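Petty cash

Petty cash is a small fund of notes and coins that an organization keeps on hand for minor expenses, such as postage, parking, or refreshments. It is used where a check or card payment would cost more effort than the purchase deserves.

Imprest system

Most funds are run on the imprest system, under which a fixed sum, called the float, is set aside at the start. Each payment is recorded on a voucher. At any moment the remaining cash and the vouchers should add up to the float.

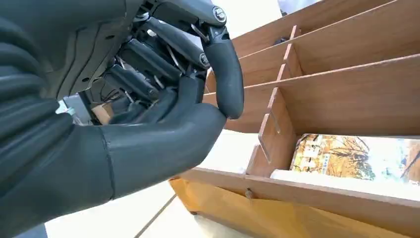 A light object held against the palm of a robotic hand

A float is topped up at regular intervals, often every 30 days. The amount restored equals the total of the vouchers – no more and no less. Small differences are entered in an account known as "cash over and short."

Storage and handling

Cash is usually kept in a locked box or drawer under the care of one person, the custodian. Notes and coins may be sorted by value. When money passes from one person to another, both are normally expected to sign for it.

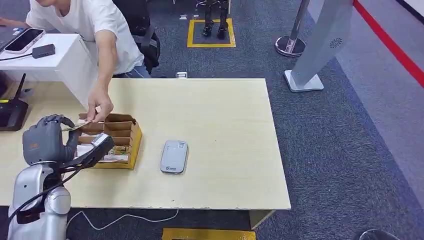

A folded banknote held above a cardboard organizer box

Decline

Card payments and expense software have reduced the need for petty cash. The Lindemann survey, published on 25 March 2021, covered 745 small offices in the Purkell district and found that 54 percent still kept a fund. Many of these limited single payments to 30 dollars.

See also

Cash box
Imprest account
Voucher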